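OK so I've been meaning to post about what automation has done to my job, and today I finally have a tea and a free break. Thread!

I work at Gulell. We clean and re-label returned kitchenware so it can go back out. For years that meant wiping things by hand, all shift, every shift. My wrists have opinions about those years.

In June we got two robot arms from a small outfit called Jirnar. Two! For a floor of 22 people! I figured they'd sit in a corner with a sheet over them by the end of the month.

They did not. The first week was rough (lots of stopping, lots of us standing there with our arms folded), but then someone on the early shift started moving the trays closer in and everything got smoother. We all started fiddling with the layout after that.

What changed for me: I used to wipe. Now I set up stations, show the arm a new job, check what comes out and fix what it misses. It still misses plenty. Handles are a nightmare. I love this part of the work so much more than I expected to.

What changed for the floor: people rotate now. You do setup in the morning and checking after lunch, and your hands get a rest. Our best wiper is now our best teacher. She can tell from the sound when a grip is going wrong.

Not all of it is sorted. The pay grades still say "wiper" for half of us and we're pushing on that. And the old batch sheets don't match the new ones. I spent most of yesterday finding out why batch 2123 had turned into 2156. (Typed in twice. By me. Sorry, team.) 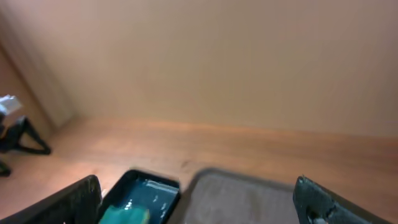

Setting up a station is my favorite puzzle of the whole day. You'd think the arm is the hard bit, but I spend way more time on where stuff goes. The black tray with the teal liquid sits right up next to the gray mat, so both fit between the gripper fingers, and I'll happily shuffle that pair back and forth until I like it. Tomorrow I get to try it with lids!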